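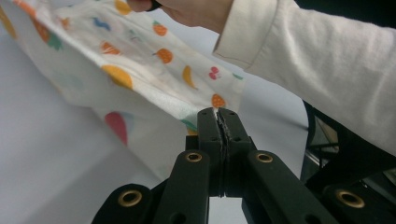 Fig. 1. Fruit-print cotton, lifted at the top edge.

Ceven Linen Care Guide, Section 4: Folding Printed Cloths
By the Devlow workroom, December

1. Lay the cloth on a clean board and smooth it out from the middle — prints this cheerful deserve a flat start!
2. Lift one corner and carry it over to meet its neighbor.

Note: Frayed edges are fine to fold. Trim long threads later.

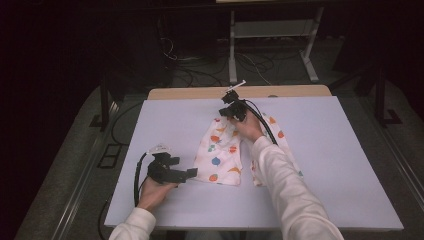

Fig. 2. Cloth on the board, still bunched in two lengthwise sections.

3. Open out any bunching, then press along the fold with your palm.

Caution: Never tug on a raw edge.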